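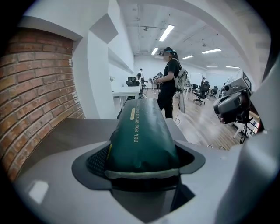 The Erkitz Ralden is a packing station for firms that handle small bagged goods. Staff teach it by doing the task themselves with a hand-held gripper. Soft, slightly wrinkled packs such as the green bag lettered "BEANS FOR YOU" are held upright between rubber-lined jaws, and the same grip is then set on the station.

Lifting and placing pass to the machine. Checking, labeling and changeovers remain with staff, who require three days of training. No position was cut at our Salleo site, where 143 employees moved to the new rota in October.

Specifications
Rate: 80 bags per hour
Weight: 1,015 lb
Control software: Lemma

Works councils may request the staffing guide from Abdelghani Salem, Workplace Relations.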